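Mitstead Links: Tee Times and Course Questions

How far ahead can I book a tee time?
Members can book 14 days out, the public seven. The sheet for the new day opens at 6:00 a.m.

What is the pace-of-play limit?
Four hours and 15 minutes for a group of four. Groups more than one hole behind are asked to skip forward.

Are the greens being aerated in June?
The front nine is done first, then the back nine. Expect almost 2 weeks of uneven roll on each side. Green fees are reduced while sand is visible.

Which tees should I play?
Base it on carry distance with the driver. Under 200 yards, use the forward set. The Rurkitz tees add 300 yards to the card, most of it on the par fives.

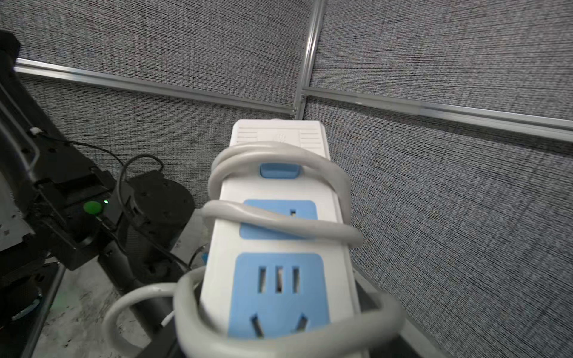
One player wrote in that the forward set leaves only a wedge into the seventh, and asked if the tee could move back to the old Tveit box. It can't at present. The box has no irrigation and the turf does not recover between rounds. The request is on the list for the next course review.

Do I need a handicap to enter the Saturday game?
Yes. It must be a current index with at least three posted scores. Players without one may join the field but are not eligible for net prizes.

How large is the field for the Judetti Cup?
It is capped at 58. Entries after that go on a waiting list in order of receipt.

Can I take a cart on the par threes?
Carts stay on the path on all par threes, in any weather.

What happens if play is suspended?
Mark your ball and leave the course when the horn sounds. Rain checks are issued by holes completed.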